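Brandovside Settlement and Asylum Legal Service

MEDIA RELEASE
10/22/24

Asylum legal clinic adds 11 appointments a week as interview notices get shorter

People seeking asylum in the Brandovside area will be able to get free legal help sooner under changes announced by the Brandovside Settlement and Asylum Legal Service.

The service will run its protection visa clinic on 2 days each week instead of one, adding 11 appointments to the weekly list. Evening phone advice will also start, for people who cannot leave work during the day. Both changes are paid for by a grant from the Humelik Fund, which has supported the service's interpreter budget since May.

The service helps people prepare their written claims, get ready for interviews and understand decision letters. It also helps people whose claims have been refused to lodge a review application before the time limit runs out. It does not represent people in criminal matters and does not give advice on skilled or student visas, but staff can refer callers to other centres that do.

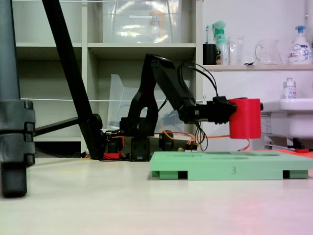

Robot arm with a red attachment beside a green tray.

Shorter notice, longer queue

The service says the main pressure on the clinic this year has been the gap between the time it takes to see a lawyer and the notice people are given before an interview. Some clients have waited years to hear anything about their claim and then received a letter with an interview date 2 weeks away. Until now, the clinic could not promise a first appointment inside that time.

A first appointment usually takes 45 minutes with an interpreter, and most people need at least one more before their written statement is ready to sign. Statements have to be read back in the client's own language, and changes made at that stage can take as long as the first draft. When the clinic ran on a single day, one long statement could push every later appointment into the following week.

The extra clinic day will be kept mainly for people who already have an interview date or a review deadline. New callers without a date will still be seen on the existing day, in the order they contact the service.

"A person who gets a letter should be able to sit down with a lawyer before the interview, with enough time left to fix mistakes in the file," the service said in a statement. "Small errors in dates or the spelling of family names are easy to correct early on. They are much harder to explain at a review."

The service is asking people not to wait for a letter before calling. Anyone who has moved house or changed their phone number since lodging a claim should tell the department in writing and keep a copy. The service has seen cases this year where interview notices were sent to an old address and the client learned of the date from a former housemate - in two of those cases, after the date had passed.
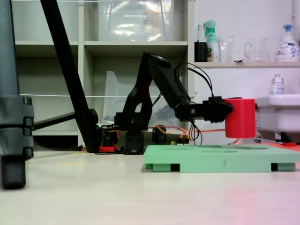
Evening phone advice

The evening line will open for callers who need short advice about a letter, a deadline or a bridging visa. Calls are limited to 30 minutes, including interpreting time. Callers should have the letter in front of them and, if they have one, their file number.

Phone interpreters will be booked through Zamani Language Services. Callers can ask for a female or male interpreter, and can ask for an interpreter based outside their own state or territory if they are worried about being recognised. Interpreters do not need to be told the caller's full name.

The phone line cannot take on cases on the spot. Where a caller needs ongoing help, the lawyer will book them into one of the clinic days before the call ends.

Work rights and bridging visas

Questions about work rights now make up a large share of calls to the service. Many people do not know that a bridging visa can carry different conditions from the visa they arrived on, or that an employer may ask to check those conditions again when a visa is renewed.

The service has put together a plain-language sheet on bridging visas, which will be handed out at the clinic and at the Zeris Street community centre. It explains how to check visa conditions, what to do if a visa is close to running out, and where to get advice about unpaid wages. Translations are being checked and will be released as they are ready.
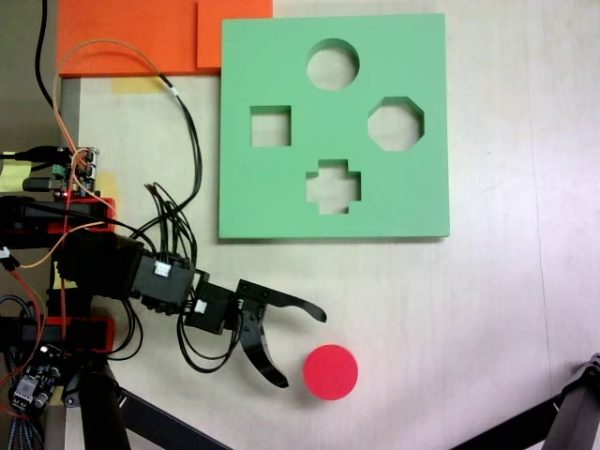 Green shape board and red disc on a pale tabletop.

How to book

Appointments can be made by phone or in person at the front desk. Walk-ins will be taken only if there is a cancellation. People booking for a family should say so when they call, as adults in the same family may need to be seen separately.

Clients should bring:

- all letters from the department, including the envelopes
- passports or other identity papers, if they have them
- a copy of the original claim, if they have kept one
- the date of any interview or hearing

No one will be turned away for not having papers. The service is free and confidential, and does not pass on information about clients without their permission, except where the law requires it.

Media enquiries: Communications desk, Brandovside Settlement and Asylum Legal Service. Clients are not available for interview.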